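From: Osamu Ishida
To: spoon carving list
Subject: Re: When is a spoon dry enough to oil?

Sorcha Fitzgerald wrote:

> I have a basket of eating spoons in birch and a few cooking spoons in
> cherry, all carved green in January. They feel dry to me, but last
> year I oiled too early and three of them went dark and blotchy near
> the neck. Somebody at the Kunent meeting told me to hold the spoon
> against my cheek, and if it feels cold it is still wet. My cheek
> does not seem to be very educated. Does anyone have a better test?
>
> Second question, which oil? I have been using Floslow and I like it
> but it stays tacky for so long. I am thinking of going back to plain
> linseed. And do you burnish before or after?
>
> Sorcha

Dear Sorcha, dear all,

I have read the answers from Chun-yin Lam and Chiyo Wada and I agree with most of them, but I would like to add some things about the drying. I am sorry that this became a long message. English is my third language and I write slowly, so I prefer to put everything into one letter.

About the cheek test. I know it and I use it also, but only for the first days. A wet spoon feels cold, this is true, but a spoon that is half dry feels almost the same as a dry one, and in my workshop in winter everything feels cold. I trust the kitchen scale more. I don't weigh the spoons one by one, because one small spoon loses so little that my scale cannot show it well. I put the whole batch in one bowl, set the scale to zero with the empty bowl first, and write the weight in a notebook. My last batch was 40 small eating spoons in birch. In the last two weighings, one week between them, I had 1,234 grams and then 1,231 grams. For me this is finished. Three grams over so many spoons can come from the weather, and when we have rainy days the weight even goes up a little.

With cherry you must have more patience. I had cooking spoons in cherry which looked ready and were not ready, and the place where they were not ready was exactly the neck, as you describe. The neck is often the thickest part and it has end grain near the bowl, where the oil goes in very fast. I think your blotches came from this. Perhaps the wood was still wet inside, but also perhaps the surface was torn a little by the knife. Please look at one of the spoons in light from the side. If you can see small rough places where it is dark, then the knife is the problem and not the water.
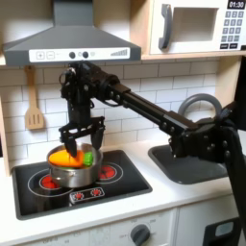
The other question people ask me is how to slow the drying down, and here I have changed my opinion. In former years I put each fresh spoon in a paper bag with its own shavings and closed the bag. I lost very few to cracks, but I lost several to mold, mostly in spring and mostly maple. Now I leave the bag open at the top from the second day. For birch I don't use a bag at all, I lay the spoons in a cardboard box in the coolest room and turn them when I remember. Tatsuya Kamata, who taught me, wrapped everything in newspaper and changed the paper every evening. His spoons were perfect, but he was retired and I am not.

One warning about the microwave, which was discussed on this list some time ago. It works for a thin spoon if you give very short times and let it rest between. It does not work for a ladle. I tried, and the ladle opened from the rim to the neck with a sound that my wife heard in the next room. The smell stayed in the microwave also.

About oil. I have used Floslow for two winters. It gives a nice warm color, I have nothing against it, but I believe most people put on too much. You should wipe it off after some minutes until the cloth comes away nearly clean, and then wipe again the next morning. The tacky feeling is oil that stands on the surface and has nowhere to go. With linseed you will meet the same problem if you use the same amount. I use raw linseed from the food shop, one coat, then a week in a bright window, then a second coat. In summer this is enough time. In winter I wait longer and I do not sell anything before I have smelled it. If it still smells strongly, it is not cured.

Please remember what everyone on this list says but what I also forgot once: the oily cloths can start burning by themselves. Spread them flat outside or put them in water. Mine go into an old paint tin with water and a lid.

Burnishing I do before the oil, with a piece of antler, and only on the bowl and the edges of the bowl. If I burnish the whole handle it becomes too slippery for my hand. Chiyo wrote that she burnishes again between the coats. I have not tried this and would like to know if it makes a difference that can be felt after a few washes.

There is one more step which I believe is more useful than any oil, and this is to raise the grain. Dip the finished dry spoon in hot water, let it dry overnight, and cut the fuzz away with a very sharp knife or with fine sandpaper. If you don't do it, the customer will do it with the first soup, and then she thinks that the spoon has become bad. I do it twice for cooking spoons and once for eating spoons.

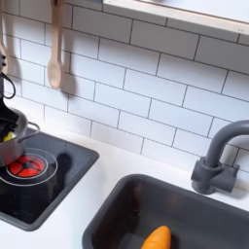
What happens to the spoon after it leaves us is maybe half of the question. People ask at the market how they should keep it, and I noticed that I gave a different answer each time, so now I have a small card. It says: wash by hand, no soaking, dry with a towel, then let it stand or hang in the air. I prefer hanging. A jar is fine if the spoon stands with the bowl up, but many jars have some water at the bottom, and the end of the handle becomes gray and later black. On a kitchen wall like the one with the white tiles, where the pale spoon hangs with its long narrow handle up and the bowl at the lower end, I would have no worry about the handle. For this reason I now drill a hole in the handle of all my cooking spoons, 5 millimeters, before the last knife cuts so that I can clean the edges of the hole with the tip of the blade. A smaller hole looks finer but it fills with oil, and then it is sticky inside for a month. On the eating spoons I leave the hole out.

Some customers don't like a hole. For them I cut a small notch around the handle, near the end, where a string can sit. It takes more time and it makes a weak point if the grain is not straight, so I look for the straightest part of the log for these.

And if a spoon comes back to you gray and dry, do not be angry with the person. I had one from Stultusport last autumn which had been through the dishwasher probably every day. I scraped it, raised the grain again, gave it two thin coats, and it went home in good condition. The bowl was a little thinner than before. I asked no money for it, but I put a second card in the envelope.

To come back to your basket, Sorcha. I would weigh everything tonight, birch and cherry separately, and again after one week. If the birch has stopped losing weight, take only one spoon and oil it and look at the neck the next day before you do the others. The cherry I would leave in peace until the second weighing at least. The three dark spoons from last year you can scrape back a little at the neck, if there is enough wood, and oil again. Cherry becomes darker by itself in the light, so there the blotches are less visible with time. In birch they stay, unfortunately.

I would be glad to hear from people in dry climates too. All my numbers are from a place near the sea, and I suspect that in a heated apartment in the mountains the same batch would be ready much earlier and would also crack much more. Does anyone there close the bag for the whole time?

With kind regards,
Osamu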